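Chapter 7
Learning to Grasp from Wrist-Mounted Views

The previous chapter treated grasping as a problem of geometry. Given a full model of the object, a planner searched for contact points and checked each one against the limits of the hand. This chapter drops the model. The only input is what a small camera at the wrist records, together with the state of the arm, and the output is the next short movement.

We follow one study throughout, the Plistumer trials, in which a policy was trained on 3896 demonstrations of simple tabletop tasks with bowls and cups. An operator guided the arm in each one. Training used the images and the recorded motions and no object labels of any kind.

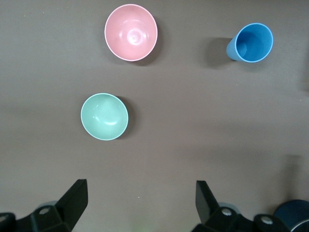 Two difficulties follow from this choice of viewpoint. The first is that the view changes whenever the arm moves, so a fixed object does not stay at a fixed place in the image. The second concerns depth. A rim seen from almost directly overhead gives little indication of its height, and an error of 9 mm can be enough to close the fingers above it. Glossy inner surfaces add to the problem — a highlight shifts with the camera and may be taken for an edge.

Section 7.1 sets out the notation. Section 7.2 derives the loss used in training, and Section 7.3 compares two ways of grouping actions, one of which predicts 12 steps at a time. The evaluation in Section 7.4 rests on 200 test runs with object positions held out from training. Readers who have not met behaviour cloning should return to Section 5.2 before going on.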